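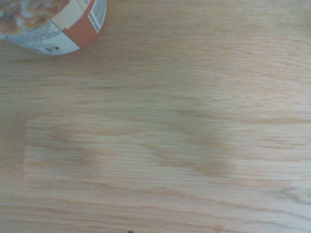 Aruvik table top, pale honey finish, with a round food tub at the corner

Aruvik Table Top by Flinadari

Item no. 593

A plain wooden top for kitchen and dining tables. The color is a light honey blond with slightly darker tan streaks and a faint pinkish-orange line in places. The surface is smooth, with a soft, even sheen. Grain varies from board to board, so the top you receive will not match the photo line for line.

Size: 80 x 60 cm
Edges: lightly rounded
Mounting: 4 pre-drilled holes on the underside, screws included
Legs: sold separately - fits Pomby and Gajewski leg sets

Care
Wipe with a damp cloth and dry with a clean one. Mild dish soap is fine for grease. Do not use scouring pads or bleach. Put hot pans on a trivet. Oil or juice should be wiped up the same day, especially near the edges.

Delivery
Ships flat in one box. Check the corners before you sign for it. Returns are accepted unused, in the original packing - tops that have already been screwed to legs can only be exchanged if there is a fault.

Page updated 12/03/2026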